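Mug tree

A mug tree is a stand for storing drinking mugs by their handles. It usually has a flat base, an upright post and a number of short pegs. It is kept on a worktop, shelf or table and takes up less room than the same mugs set side by side. Names such as mug stand, mug holder and cup tree are used for the same thing.

Most household mug trees hold four or six mugs. The pegs are fixed at different heights so that one mug does not knock against the next, and they commonly slope upwards to stop the handles slipping off. Small trees made for espresso cups have thinner pegs set closer together. Wall rails and under-shelf hooks do the same job but are not normally counted as mug trees.
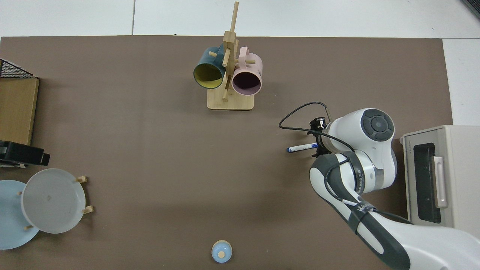 Materials include beech, pine, bamboo, steel wire and cast iron. Wooden trees are often sold with only a light oil finish, which wears off near the pegs first. The base matters more than the post for steadiness. It may be round, square or oblong, and a light-coloured bamboo tree with a rectangular base and straight post is a plain form of the type. Mugs on such a stand hang side by side with the openings facing down or outwards, so dust does not settle inside. Heavier bases are used with metal trees — some have a ring of felt or cork underneath to protect the surface.

Loading affects balance. A tree with mugs on one side only can tip, and makers generally advise filling opposite pegs in turn. Large stoneware mugs are the usual cause of trouble, as a single one can weigh 482 grams. Handles with a small opening may not fit over a thick peg at all.

The Lerden pottery shop sold a turned beech tree under the name Broleck for many years. It stood 53 centimetres tall, well above the common height, and was meant for cafés. I-hsuan Lau, who drew the second version, shortened the post and widened the base. The firm Grerero later made a folding model with 2 hinged arms, but it was dropped after one winter.

Care is simple. Wooden trees are wiped with a damp cloth and should not be left standing in water. Loose pegs can be reset with wood glue.

Comments (3)

Man-lok Liu: My Broleck has the short post, so it must be the later one. Still going.

Ko: Could you add something about peg thickness? Mine are too fat for my gran's cups.

teapot73: Glue worked for me, but leave it overnight.

Shared 73 times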